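Reviews > Car Care > Covers

Siregar indoor car cover: a winter with it
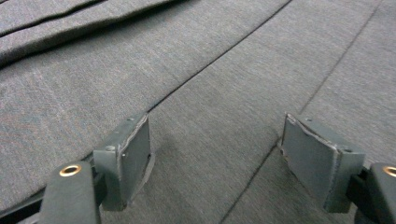
I bought mine in February, after Arnar Fogh let me borrow his for a weekend and I got a bit jealous. My old hatchback has done 949 miles since its last service and mostly sits in the garage looking sorry for itself, so dust is the big enemy (that and the cat).

Getting it on takes me four minutes on my own, starting at the front bumper and walking backwards. The elastic is lovely and tight! The mirror pockets are a bit mean, though, and I have to fold the driver's side one in or it pings straight off. The storage bag is hopeless. I've had the cover back in it once, on a Sunday, with a lot of swearing.

The Asow one I had before was cheaper but slid about whenever the garage door was open. I wouldn't go back to it. Four stars from me, and it'd be five with a bigger bag.

Comments

Ekene Ogbonna: Does it fit an estate?

Socorro Marulanda: Mine does, but get the long size.

Baldur Holst: Bag is rubbish, agreed. I use an old pillowcase.

Contact | © Flolham Motoring | Back to top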